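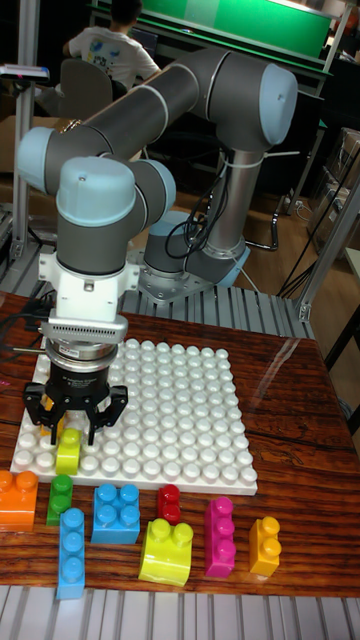

Yamila Ibarra asked after the last session whether a block that sits flush on one side but not on the other counts as placed. For this course it doesn't. A block is placed when its underside touches the baseplate all the way along. Press on the middle and check both ends by eye at plate level.

Unit 6: Baseplates and first blocks

The baseplate is the reference for everything built on it. Rows are counted from the near left corner, starting at 1. Write the row first, then the column, then the block.

Start with 2 blocks only. Set the first one down, record its position, and place the second relative to the first. Leave at least one free row between them - fingers need the space when you take them off again.

Studs on a grid give you straight lines and right angles for free. They don't give you half steps. If your drawing calls for a half step, change the drawing.

Keep the plate clean. Dust between the studs holds a block up slightly, and the error carries into every layer above. A dry brush is enough.

Reading: Flanagan handout, first section. The Grotholm sheet is optional.

Due in December: one plan on grid paper, two layers, with positions listed. Plans without a marked corner will be handed back.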